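Section 4: Setting Up Your Maker Listing in the Podora Gift Guide

Welcome back! By now you should have your Podora login and a cup of something warm, and we can get your handmade goods in front of the folks who come to Bokormont looking for a present they won't find at home. Take your time with this part. You can save and come back whenever you like.

1. Sign in and choose My Shop, then Add a Listing.

2. Type the name of your item the way you'd say it to a customer at the counter. "Blue stoneware mug" does nicely, and you can save the story of the glaze for later on.

3. Pick the guide you'd like to appear in. You may choose up to 2 guides per item (most makers go with Gifts for the Home and one seasonal guide, and that works out just fine). 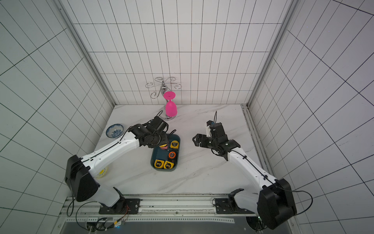

White marble-look tabletop with tiled walls

4. Write your description. You have 2,000 characters to play with, spaces included, so there's plenty of room to tell visitors who made it and how long you've been at it.

Note: The first 60 characters show up on the guide's front page, so put the good stuff up front!

5. Add your price and tick whether you can wrap and ship. If you only sell in person, choose Pick Up in Town and fill in your opening hours.

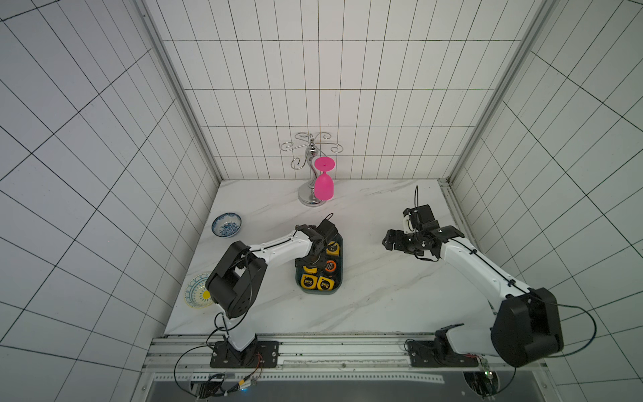
Pink plastic wine glass on a chrome rack, with a blue-patterned bowl to the left

6. Upload your photos, up to 11 for each item. Drag them into the order you want, and the first one becomes your cover.

Caution: Deleting a listing takes its photos and visitor comments along with it, and we can't bring them back. If you're only sold out, choose Pause.
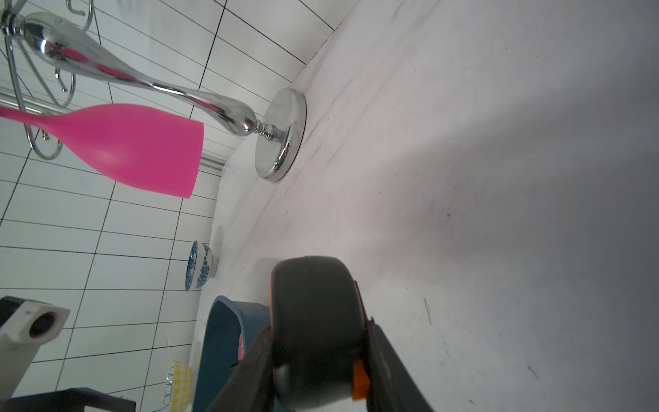
Chrome stand, close view

7. Press Send for Review. Zuzana Michalík reads every single listing herself, and she'll write to you if anything needs a little fixing. Listings meant for the May guide go through the same review, so please send those in early.

Once your listing is approved, its status changes to Live. To change the wording afterward, open the listing, choose Edit and press Send for Review again.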